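About Bovcombe - second-hand mice, keyboards and the bits that go with them 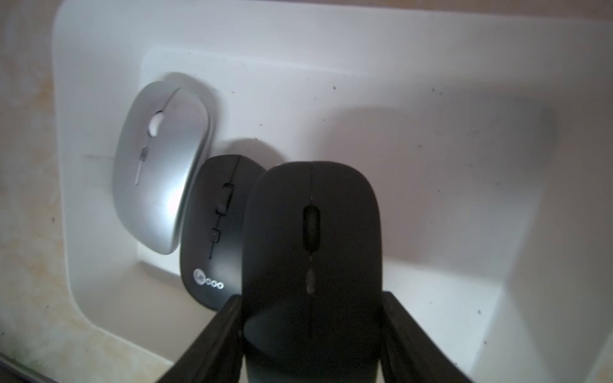 Photo: Bovcombe

We sell used computer accessories. Mice mostly, then keyboards, then whatever comes in with them: number pads, card readers, the odd webcam. We work from a unit on the Gretis estate in Stusville and we've been at it long enough to have grown suspicious of most of what's said about our trade, including some of what we used to say ourselves.

Take "refurbished". You'll find the word all over the place and it can mean anything from a full strip-down to a quick wipe with a sleeve. We stopped using it. Our listings say "used, tested" or "used, not tested", and if a mouse has only been plugged in and waggled about, we count that as not tested.

How things get here

Nearly all our stock comes from offices that are moving, shrinking or changing supplier. It turns up in boxes with the cables knotted together and, where there are wireless mice, very often without the little USB receivers. A wireless mouse that has lost its receiver may be perfectly good and still be no use to anyone. Some can be paired with a replacement and some can't, and the maker's website isn't always clear about which. We try them. The ones that won't pair go for parts.

Everything is sorted into shallow trays before it reaches the bench. Silver mice, black mice, it makes no difference to us, though buyers do seem to care about the colour a good deal more than about the scroll wheel. We'd suggest it should be the other way round. The wheel is what you'll be swearing at in six months.

What we check

Left and right buttons, single and double click. Scroll wheel, up, down and pressed. Any extra buttons on top. Tracking on a plain desk and on a patterned mat. Battery contacts, for the green crust you get when somebody leaves cells in over a long summer. Each tested mouse then gets 20 minutes of ordinary use by one of us, doing our own emails, and that finds more faults than the rest put together.

We don't give "grades". We tried A, B and C for a while and found that two people in the same room couldn't agree on where B stopped. Scratches are described in words now, and if a shell has gone shiny from someone's palm, we say so.

About the green claims

People expect a page like this one to tell them how many tonnes of carbon they'll save. We can't tell you. We have seen the calculators and we don't trust the numbers that come out of them, especially for something that weighs less than an apple. Using a mouse that already exists seems sensible to us. If it fails in a fortnight and you buy a new one anyway, nothing much has been saved, and we'd sooner spend the time on testing.

Prices and returns

Single mice are sold through the shop page. Offices and schools can buy in mixed lots of 27, an awkward number that happens to be what fits in our cartons. Lots aren't matched, so please don't order one if you need every desk to look the same.

You have 30 days to send something back, for any reason. We pay the postage if it's faulty and you pay it if you've changed your mind. Last year we had some 249 returns. A good many of those had flat batteries, so do try a fresh pair first - we don't supply them.

The Fagundes bench

Regulars ask about the name. Fagundes was the repair shop that had this unit before us, and the long bench stayed behind when it closed. We've kept the name for our repairs side, where worn switches are replaced on mice that are worth the effort. Plenty aren't. If the repair would cost more than a decent used one off the shelf, you'll be told that before any work is done, and we won't charge for looking.

Visiting

The counter is open on Tuesday afternoons only, from one until half past four. Come and hold a few before you buy. Hand size matters, and no photograph or table of measurements has ever told us whether a mouse would be comfortable. Parking is at the back, past the tyre place. The front bays belong to our neighbours, and they do notice.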